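Pre-Purchase Inspection Checklist: Hand-Held Gripper Sets
Prepared for the Equipment Planning Group, Lultine
Inspector: Bence Csizmadia. Budget reviewer: Kálmán Sipos
Suppliers under review: Dimeck, Brasik

Purpose. The checklist supports the June request for additional gripper sets for household tidying work. Items marked HOLD must be closed before an order is placed.

1. Finger assemblies
Status: ACCEPTABLE
Fingertips are to close squarely on soft goods, including cushions and folded fabric, without sharp contact edges. Replacement fingertips should be quoted as a separate line. 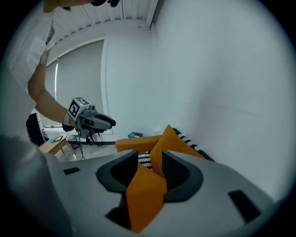
The Brasik quotation combines fingertips with the casing, so a worn tip would require a full return. Mr. Sipos has asked for a revised price. The Dimeck quotation lists tips individually and may stand as written.

2. Marker cubes
Status: ACCEPTABLE WITH COMMENT
One cube per gripper, firmly mounted, printed faces clean and unscratched. Spare cubes are not in the present budget. An allowance of $700 is recommended.

3. Cables and trip hazards
Status: HOLD
Cables hanging from the grippers must not reach the operator's feet. Power strips are to be placed outside the walking area, and cables on the floor gathered and covered. The cost of cable covers and arm clips was left out of the first estimate — it should be added before Monday.

4. Operator clearance
Status: HOLD
The operator needs a clear path to the furniture being worked on, with both arms free to extend. Small tables, bags and fallen cushions are to be moved out of the path before work begins. Loose clothing is to be secured at the sleeve and hem.
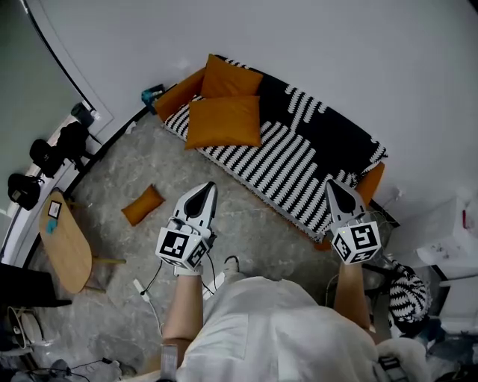
5. Budget summary
Status: OPEN
Dimeck, per set: $2,283, delivery in 14 working days.
Brasik, per set: revised figure awaited.
Contingency: 20 percent of the order value, to be held by Mr. Sipos until items 3 and 4 are closed.

6. Storage and charging
Status: NOT INSPECTED
To be reviewed with the Rutkowska cabinet proposal.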